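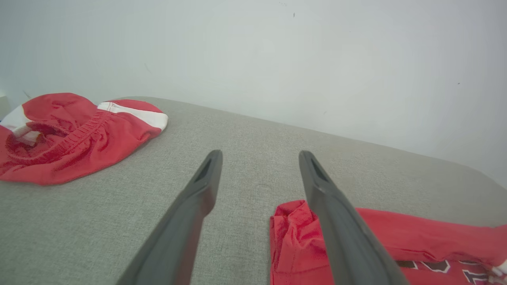
1. Why I picked this

My project is on how an amateur choir learns a new piece when half the singers can't read music. I've been in the Flallura Singers since the autumn (second alto, back row, next to the radiator) and I wanted to write about something I could see every week without having to beg for access. My supervisor, Krisztina Major, said that was fine as long as I kept a proper diary and didn't only write down the bits I enjoyed. I've tried!

The question I settled on was: do people learn their part faster from the sheet music, from a recording, or from standing beside someone who already knows it? I started out fairly sure it would be the recording. Everybody I sing with has the parts on their phone and plays them in the car.

2. The choir and the piece

Flallura rehearses in the church hall in Clellard, with a tea break in the middle that always runs over. There's no audition. Our conductor is Adalberto Rocha, who also plays the piano for us when the accompanist is away, and conducts with his eyebrows when he does.

The piece I followed was "Oprea", a setting for four voices of a folk tune about a girl waiting at a river crossing. It lasts around 5 minutes. It was written in 2000 for a school choir, so the ranges are kind, but the middle section has the altos and tenors swapping the tune every other line and that's where we kept falling over. The tenors will tell you it was the altos. I have the diary and I'm saying nothing.

3. What I did

I followed the piece over 5 rehearsals, from the first sing-through up to the week before the spring concert in March. After each one I wrote up my notes the same night, while I could still remember who had come in early at the key change. I also talked to people from each section, mostly over tea, and asked them how they'd been practising at home. I didn't record anybody singing. Two people said they'd rather I didn't, and once they'd said it I felt it wasn't fair to do it with the rest.

I'd planned a short questionnaire as well. It went badly. The second question asked people to rate their music reading and almost everyone put "middling", including a retired piano teacher and a man who holds his copy as a fan. I've left the answers out of the report and put the blank form in the appendix.

4. What I noticed

Recordings got people going quickest. By the second rehearsal the ones who had listened at home could sing the opening without looking down, and they were the cheerful ones. But they'd learned it at the speed of the recording, breaths and all, and when Adalberto slowed the ending they sailed straight past him. One soprano told me she could only find her entry if she sang the whole page before it in her head.

The readers were slower to look up and better at rescuing themselves. If the altos went wrong, it was nearly always a reader who got back in first and the rest of us climbed on behind her. I say "us" because I'm a half-reader at best. I can see that the notes go up, I just couldn't tell you how far.

Then there was the standing-next-to-someone effect, which I hadn't given enough weight to. In the third rehearsal Adalberto mixed us all up so that no one stood beside their own part. It was dreadful for ten minutes and then the middle section worked for the first time - everyone could hear the tune being handed over instead of just waiting for their turn. The basses asked to go back to their corner afterwards and were told no.

5. The concert

We sang it at Cekville, in the old chapel, as the last thing before the interval. The swap section held. The ending was slow and we were all with him, sopranos included, and I forgot to take any notes at all, so this is the thinnest part of the report. I did write "tenors good" on the back of my programme.

6. What I'd change

I was too close to it. When the altos had a bad night, so did my diary, and reading it back I can see I hardly mention the basses until the fourth rehearsal. Next time I'd sit out one week and only listen. I'd also start talking to people earlier, as by the end they'd forgotten what they had found hard at the beginning.

I'd like to try it again with a piece in a language none of us speaks, where the words might get in the way before the notes do. Adalberto has one in mind for the summer and has already warned us about the vowels.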